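Posted 2018-09-08 by Lucimara Prado

So I finally cleared a whole day for the gripper comparison, and of course I spent the first chunk of it fighting with cameras instead. Valdir wants a recommendation from me before he signs anything with Andbridge, and I keep telling him I can't say much about fingers until I trust what the arm is looking at. He sighs at me over the phone. Fair enough.

The plan (my plan, scribbled on the back of a Zullico packing slip) was to build the table in the simulator first and run everything there before we tie up the real arm for a week. Groceries, a basket, wooden table, nothing fancy. I tried 3 camera placements and the close one gave me the most grief. The shine on the wood is lovely to look at and terrible for the segmenter, which kept wanting to call the bright patch an object. I turned the gloss down a bit, then turned it back up again, because our real table does the same thing every afternoon and I'd only be fooling myself!

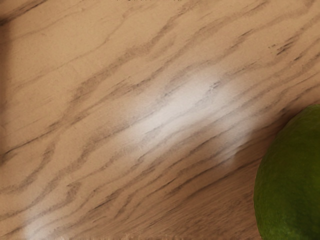

Close camera, glare on the tabletop and the lime over at the right.

After lunch I left the lighting alone and got going on the fingers. I have two sets modeled, the narrow Olteanu ones and the wide Hunska pads, and I'm running both through the same list of starting positions so Valdir can't tell me I gave one of them an easy ride.

Finger width has been on my mind all week, mostly because of the clutter. A narrow pair can get down between things without shoving the neighbors, but I worry about it on anything round. The can lying on its side is the one I keep coming back to – the black fingers hang there pointing straight down right beside it, with that little dark brown block underneath them, and I sit there wondering which bit of the list I'm going to regret. The upright can over to the left bothers me far less. And the basket takes up so much of the front of the table, with that big arched handle, that I had to think hard about the approach height. I ended up adding 4 extra waypoints to the path, which Valdir will call excessive and I will call sleeping at night.

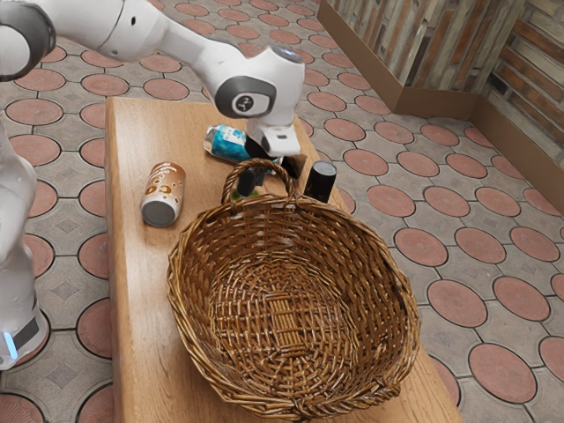 Controllers are a whole other headache. I've got the stiff settings from April and a softer set I made this morning, and the soft ones feel nicer near the table but they're slow, and I have 443 trials queued for tonight. I also want a second look at the stuff behind the basket, where the green thing is mostly hidden by the woven rim from that side. One camera isn't going to cut it there, so I'll argue for two and let Valdir grumble about the price.

Stopped at 6, made soup, checked the queue again. Still need to write up the finger spacing for him.

Contact: Lucimara Prado | © 2018 | Back to top

Recent entries
Hunska pads, first impressions
Wrist camera or fixed camera?
Valdir Damasceno visits the lab
Cable ties and other small joys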